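Fasten Two-Arm Cell: Buying and Budget FAQ

Who is this page for?
For small companies and schools which plan to buy their first cell with two arms. Danjuma Igwe collects the questions from our customers and we answer them here. Last update: December 27, 2023.

What is included in the basic price?
The table, the front rail, two arms with grippers, and two days of training in your place. The delivery is calculated apart.

What should I put in the budget besides the cell?
Please reserve 2000 dollars for the first year for spare cables, gripper fingers and objects to practice with. Many customers forget the last point. For household tasks you need normal things from the shop, such as a power strip, small fans, plates and a tray, and they wear out with use.

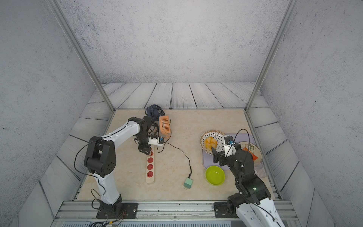
Musa Okonkwo wrote to us that his company had planned the money for the arms very well, but had nothing left for the electrician, and the cell waited until April. He advises to ask for the electrical offer in the same week as the offer for the cell.

How long is the delivery?
Normally 54 days after we receive the signed order. If you choose the Jusden table in place of the standard one, it can be more.

Can I begin with one arm and add the second later?
Yes. The rail is the same for both versions. But the second mounting costs extra, so it is cheaper to order both together if your budget permits it.

Can I rent before I buy?
Yes, through our partner Omoregie. Part of the rent is deducted from the price if you buy afterwards.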